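# 第四讲 漫反射表面与镜面反射:室内照明计算中的反射模型

课程:建筑光学基础。先修内容:光度学基本量、立体角、朗伯余弦定律。 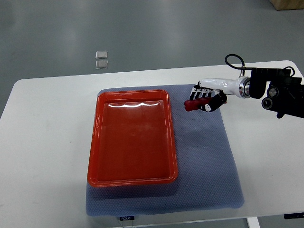 图 4-1 白色哑光桌面与灰色地面。地面上可见顶部灯光形成的柔和亮斑。

## 4.1 问题的提出

前三讲只处理光源到受照面的直射分量。在实际房间中,工作面照度还包含经墙面、顶棚、地面及家具多次反射后到达的分量。浅色房间里,这部分可以占到总照度的相当比例,忽略它会使灯具数量偏多,也会使对比度估算失真。

本讲讨论三件事的先后关系:单个表面如何反射光,两个表面之间如何交换光,整个房间如何达到平衡。第三部分只推导最简形式,完整的辐射度方法放在第七讲。

## 4.2 反射比

设入射光通量为 Φi,反射光通量为 Φr,则反射比定义为

ρ = Φr / Φi

反射比是无量纲量,取值在 0 与 1 之间。按反射光的空间分布,可将其拆为两项:

ρ = ρd + ρs

其中 ρd 为漫反射分量,ρs 为规则反射(镜面)分量。测量时若使用积分球,打开镜面光陷阱得到的是 ρd,关闭后得到的是 ρ,两者相减得 ρs。学生实验中常见的错误是两次读数之间移动了样品,此时差值没有意义。

需要注意,反射比与颜色、入射角、偏振状态都有关。照明计算中使用的值一般是以视见函数加权、在近法线方向入射条件下测得的。引用材料手册时应核对测量几何条件,8°/d 与 0°/45° 的结果不可直接互换。

## 4.3 理想漫反射

理想漫反射面(朗伯面)的亮度 L 与观察方向无关。设表面照度为 E,则光出射度

M = ρE

对半球空间积分,由 M = πL 得

L = ρE / π

推导如下。在与法线成 θ 角的方向上,面元 dA 的光强为 dI = L cosθ dA,立体角元为 sinθ dθ dφ。积分

M = ∫∫ L cosθ sinθ dθ dφ

φ 从 0 到 2π,θ 从 0 到 π/2。内层积分为 1/2,外层为 2π,乘积为 π。系数是 π 而不是 2π,原因在于余弦因子,考试中此处失分较多。

**例题 4-1** 某桌面照度为 576 lx,漫反射比取 0.80,求其亮度。

解:L = 0.80 × 576 / π = 460.8 / 3.1416 = 146.7 cd/m²。

若同一照度下的地面漫反射比为 0.30,则 L = 172.8 / 3.1416 = 55.0 cd/m²。两者亮度比为 0.80 / 0.30 = 2.67,与照度数值无关。这一结论只在两面照度相等时成立。

## 4.4 规则反射与光泽

光滑界面的规则反射由菲涅耳公式给出。法线入射时

ρs = [(n − 1) / (n + 1)]²

取 n = 1.5,得 ρs = 0.04。这是多数透明涂层和玻璃单个界面的数值。

入射角增大时 ρs 上升。在 60° 附近,非偏振光的反射比接近 0.09;趋近 90° 时趋于 1。因此,同一块地面从正上方看可能呈哑光,而以低角度朝灯具方向看则有明显亮斑。评价反射眩光时必须规定观察者位置,单独给出材料光泽度不足以作出判断。

实际表面多介于两种理想情形之间。微面元模型将表面视为大量取向不同的小镜面,取向分布越窄,反射像越清晰;分布越宽,反射像越弥散。对半光泽涂层,灯具的像通常只剩下边界不清的亮区,其峰值亮度低于灯具本身的亮度乘以 ρs,因为能量已分散到较大的角度范围。

## 4.5 两面之间的光交换

设表面 1 与表面 2 均为朗伯面,表面 1 对表面 2 的形状因子记为 F₁₂,定义为离开表面 1 的光通量中直接到达表面 2 的份额。形状因子满足:

- 互易关系:A₁F₁₂ = A₂F₂₁
- 封闭关系:对封闭空腔内任一表面 i,各 Fij 之和为 1
- 平面或凸面对自身的形状因子为零

互易关系可以由形状因子的二重积分式直接看出,被积函数对两个下标对称。

两块无限大平行平面是最简单的情况,F₁₂ = F₂₁ = 1。设初始光出射度为 M₀,只由表面 1 提供,则经过无穷次往返后表面 1 的光出射度为

M₁ = M₀ / (1 − ρ₁ρ₂)

括号内的项来自几何级数求和。级数收敛的条件是 ρ₁ρ₂ < 1,真实材料总能满足。

**例题 4-2** 取 ρ₁ = 0.80,ρ₂ = 0.30,求互反射增益。

解:1 / (1 − 0.24) = 1.32。若将 ρ₂ 提高到 0.50,增益为 1 / (1 − 0.40) = 1.67。可见在顶棚已经较亮的前提下,改变地面材料仍有可观影响。有限尺寸房间的增益小于该值,部分光通量会到达墙面并被吸收。

## 4.6 房间平均照度的近似

将房间视为积分球,得到一个粗略但实用的间接照度估算式:

Eind = Φ₁ / [A(1 − ρm)]

式中 Φ₁ 为首次反射后的光通量,A 为室内表面总面积,ρm 为按面积加权的平均反射比。

ρm = Σ(ρi Ai) / ΣAi

该式假定首次反射之后光在室内均匀分布。对接近立方体、表面颜色相近的房间,误差可以接受。对长走廊、大进深办公室,或墙面与顶棚反射比相差悬殊的房间,不应使用。

**例题 4-3** 房间室内表面总面积 A = 200 m²,ρm = 0.50,首次反射光通量 Φ₁ = 10 000 lm。求间接照度。

解:Eind = 10 000 / (200 × 0.50) = 100 lx。

家具的处理有两种办法。其一是把家具顶面面积并入地面,按面积加权修正地面反射比;其二是提高空腔分割的层次,把工作面以下作为独立的地面空腔,求其等效反射比。后者与利用系数法一致,本课程作业统一采用后者。

## 4.7 Trerkell 算例

Trerkell 阅览室为矩形平面,吸顶灯具均匀布置。设计初稿采用深灰地面与浅色桌面,Plellham 分馆的平面与灯具相同,但地面为中灰色。两处的比较用于说明地面反射比的作用。

| 项目 | Trerkell | Plellham |
|---|---|---|
| 顶棚反射比 | 0.80 | 0.80 |
| 墙面反射比 | 0.50 | 0.50 |
| 地面反射比 | 0.10 | 0.30 |
| 桌面反射比 | 0.70 | 0.70 |
| 灯具类型 | 漫射型 | 漫射型 |

计算时先求地面空腔的等效反射比,再查利用系数。桌面覆盖率较高时,两处等效反射比的差距小于地面材料本身的差距。顶棚亮度对这一差距比较敏感,工作面照度则相对迟钝,因为直射分量占主导。

若在计算软件 Viltau 中建模,应将地面光泽参数单独设置。默认材质为纯漫反射,所得照度分布基本可用,但亮度渲染图中不会出现灯具的反射像,不能据此判断反射眩光。

## 4.8 实验说明

实验在暗室进行,每组 2 人,周六上午开放补做。

1. 预热光源,待照度计读数稳定后再记录。
2. 将标准白板置于测点,记录亮度 Ls。
3. 取下白板,在同一位置放置待测样品,记录亮度 Lx。
4. 按 ρx = ρs,标 · Lx / Ls 计算漫反射比,式中 ρs,标 为标准白板的检定值。
5. 改变亮度计角度,重复步骤 2 至 4,绘制相对亮度随角度变化的曲线。

样品至少包括哑光白板和半光泽灰板各一块。曲线在规则反射方向出现峰值时,该点不得用于计算漫反射比。样品表面的污渍与划痕会影响小视场亮度计的读数,测点应避开,并在记录表中注明。

报告中须给出不确定度来源,至少讨论杂散光、距离误差和探头余弦误差。

## 4.9 习题

1. 由光出射度的定义出发,推导朗伯面的 L = ρE / π,并说明为何规则反射分量不能用此式处理。
2. 一平面的漫反射比为 0.60,亮度为 50 cd/m²,求其照度。
3. 对两块平行放置的有限大圆板,定性说明间距增大时形状因子与互反射增益的变化。
4. 用 4.6 节的公式重新计算例题 4-3,平均反射比分别取 0.30 与 0.70,并讨论结果对 ρm 的灵敏度。
5. 某半光泽地面在低角度观察时出现灯具亮斑。列出两种不改变灯具总光通量的改善措施,并指出各自对工作面照度的影响。

## 阅读材料

Liu,《室内光环境讲义》,反射与互反射一章。形状因子的解析表达式见该章附表,推导过程不作考试要求。

十一月的习题课讲解第 3 题与第 5 题,其余各题随作业提交。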